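The map-maker of Karholm Ridge

Reading time: 5 min
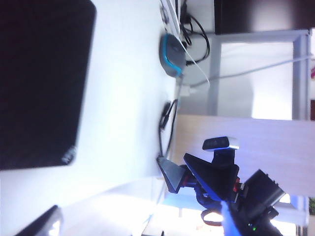 Page last changed: October

Community > Outdoors > People who make things

The first thing she does is unroll a map across my knees. It's the 1:10,000 sheet for Karholm Ridge, the one the orienteering club has been running on since spring, and she wants me to find the creek junction where she lost a boot.

"There," she says, before I've got my glasses on. "See the little brown bump beside it? That's a knoll. I stood on that knoll in one boot and a sock and thought, well, at least I'm sure where I am!"

She has been drawing orienteering maps for 21 years, first for the club at Rallow and now for anyone in the region who asks nicely. She'd prefer that her name stay out of this, so she'll be the map-maker, a title she says she's quite happy with.

If you've never picked up an orienteering map, they're gorgeous things. White is open forest you can run through, which always surprises bushwalkers who are used to green. Green means thick, and the darker it gets the more you'll regret it. Yellow is open ground, blue is water, black is rock and anything built. The contours are brown and there are lots of them.

"People think the contours are the boring part," she says. "They're the best part! Once you can read the shape of the ground you can throw away nearly everything else. I've had juniors come back absolutely glowing because they followed a spur all the way down and the control was sitting right at the bottom of it. They'd worked it out from a few brown lines."

Karholm Ridge took her 32 days in the field. She walks with the base map clipped to a board, a compass on her thumb and a set of coloured pencils on a string around her neck. These days the base comes from laser survey data, and it's a huge help with the landforms, but it won't tell you whether a patch of tea-tree can be pushed through or has to be gone around.

"You have to go and stand in it," she says. "And then you have to decide. Is that a boulder or a rock? Is it worth showing? If I drew every rock on the eastern side the whole sheet would be black. So you ask yourself what a runner would notice at speed, puffing, with sweat in their eyes."

The evenings are for drafting. She traces the day's pencil work on the computer while she still remembers it, and reckons anything left longer than a night goes fuzzy. The old Rallow maps were inked by hand on plastic film, one layer per colour, and she has kept a few in a flat drawer. I could have looked at them all afternoon. The line work is so fine that you find yourself holding your breath.

"My hand used to cramp up something shocking," she says. "I loved it, though. You couldn't fiddle. Now I can move a fence half a millimetre, move it back, make a cup of tea and move it again."

The club is using Karholm for its Mustonen Relay this season, with 3 runners to a team and a mass start in the paddock below the water tank. It's a wonderful format to watch. Everybody tears off together, the forks in the course split them up within minutes, and then they come bursting out of the trees from directions you weren't expecting. She has printed 1000 maps for the season, on waterproof paper, and admits to going through the first box with a magnifying glass looking for mistakes.

Did she find any?

"One gate. It's on the wrong side of a fence corner. It's been keeping me awake."

I ask what she'd tell someone who fancies having a go at mapping, and she's off again, hands everywhere. Start with your local school or a small park. Count your paces until you know them on flat ground, then learn how much they shrink on a hill. Take a spare pencil. Go to somebody else's map with a red pen and see what you would have drawn differently, then go back a week later and see whether you still agree with yourself.

"And run on it afterwards," she says. "Mappers who don't run draw too much. I'm slow as a wet week now but I still go around every course."

Next on her list is Stulance, a tangle of old gold diggings across the valley that has never been mapped for orienteering. It's all pits and mounds and half-collapsed water races, and she has been over twice already to poke about. She's in two minds about the scale and has filled most of a notebook arguing with herself.

She's heading back on Sunday, early, while the light is low enough to show up the edges of the pits. She's bought new boots, with proper laces this time.

Filed under: Orienteering, Maps, Local clubs

Contact us | Copyright the contributors | Back to top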